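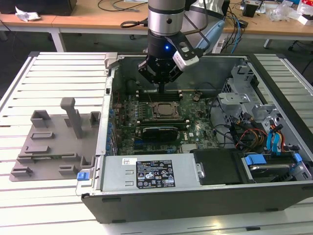

Guides > Public petitions > Setting up your petition > Section 4: Getting signatures counted

We use cookies to remember your language and keep you signed in. Accept | Manage settings

4. Getting signatures counted

Last updated 20/10/2024

By now you should have a petition page with a title and a named government ministry or local council it's addressed to. If you skipped the addressing part, go back and do it, please! I once ran a clinic petition in Skallgate that collected signatures for nine days with the recipient line blank, and I had to start the whole thing over.

I wrote this section for people using Denden to petition a public body about a service – a closed clinic, a cut bus route, a school that's lost its license. The Grumum district rules are the ones I know best, so those are the ones I use below.

1. Open your petition and go to Signatures, then Rules.

2. Pick your district from the list. Grumum shows up under its own name, but Chávez is filed under "Southern districts" (I don't know why, and I've asked twice).

3. Check the threshold. For a written reply from the council in Grumum you need 2,000 valid signatures. You can set your own higher target on the public page, but the council only looks at the official one.

4. Turn on "Ask for home address." It's off when you first set up, and a signature with no address is thrown out at the check.

5. Set your closing date. I like to leave a few spare days before the council's own deadline, so there's time to fix things.

6. Press Save, then open the page in a private window and sign it yourself. Your name should show up in the list within a minute or so.

Note: Signing your own petition is allowed and it counts. Signing it again from your other email doesn't, and the duplicate gets flagged next to your name where the clerk can see it.

Paper signatures

Lots of people would still much rather sign on paper, especially outside a clinic or after a church service, and that's fine. Print the sheet from Signatures, then Paper. Each sheet has room for 23 names, and the petition's full wording has to be on every single one.

1. Write the sheet number in the top corner before you hand it out.

2. When a sheet comes back, scan both sides and upload it the same day if you can.

3. Type the names in exactly as written. If you can't read one, mark it Unclear and move on.

4. Keep the originals. The clerk can ask for them up to the end of February after you submit.

Caution: Don't leave filled-in sheets lying on a counter or taped to a door. They've got people's home addresses on them, and in a touchy dispute with a ministry some signers may have good reason to stay private. The public page has a "Hide names" switch for the same reason – it hides them from visitors, but the council still gets the full list.

If the count looks wrong

The number on your public page includes signatures that haven't been checked yet, so it will usually drop a little overnight. I lose around 4 percent on most petitions, mainly to missing addresses. If yours falls a lot more than that, open the Rejected tab and sort by reason before you write to support. Once the count holds above the threshold, go on to Section 5 and send the thing in.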